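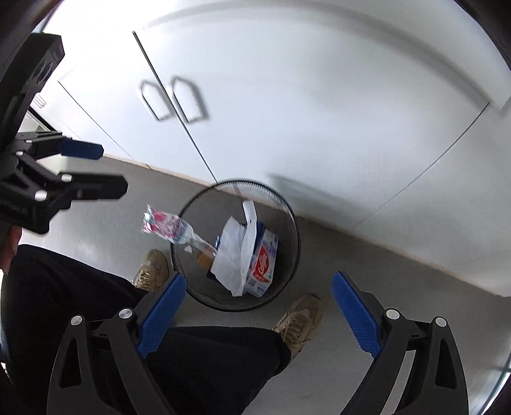

Is it worth paying the fee to apply for a residency when you have a day job and can't go for long anyway? That came in as a comment under my October post, and my reply got so long that I gave up and moved it over here.

Short version: yes, sometimes, if the place lets you split your time. Long version, get a coffee.

I went to Gurketti for two weeks this fall, which was all the vacation I had left (goodbye, trip to the beach). Most of the other artists were there for the whole season, and I was terrified they'd have giant finished projects while I was still looking for the bathroom light switch. They were lovely! One was weaving, one was recording frogs at night, and there was a painter who only ever came to the kitchen at 11 p.m. and ate cereal standing up. I liked the painter a lot.

My plan was a run of 100 linocut postcards, each with a sentence people had sent me about the street they grew up on. I'd already cut half the blocks at home at the dining table, and I'd do it that way again. If your stay is short, do the slow, dull part before you go. I can carve anywhere. What I can't do in my apartment is leave wet prints hanging all over the place for days with the cat walking around under them.

The press there is an old Saber, very heavy, very loud, and it took me forever to get the pressure right. My first batch came out so pale you could barely read the words. I added packing under the paper, then too much packing, then took some out again. I wrote the final setup on masking tape and stuck it in my notebook, and I'm so glad I did because the next morning I remembered none of it.

Paper was the other headache. I brought a stack of Flilach, the cream one, because I'd used it for years, and it drank up the ink like a paper towel. Someone down the hall traded me some smoother stuff out of her flat file and that saved the whole run. So pack more than one kind – even a handful of sheets – and test on the first day, before you've unpacked your socks.

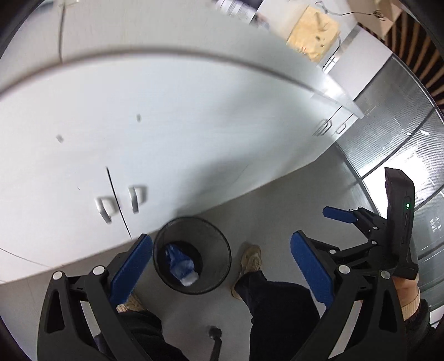
White cabinet doors with silver handles.

About money, as the comment was really about money. Gurketti charges a small application fee and gives you a room, but you feed yourself. Zullance, where I've applied before (and been turned down, twice, fine, I'm fine), has no fee and pays a stipend, but they want you there for the full term, and my boss would laugh me out of the building. I keep a little list now with fee, length, and whether they say yes to people with jobs. If it isn't on the website I email and ask. I used to think that made me look difficult. They've all been nice about it so far.

The postcards are going out in the mail this month to everybody who sent me a sentence. If you moved since then, please send me your new address. And if yours came out a bit crooked, I'm sorry, it was late and I was hungry.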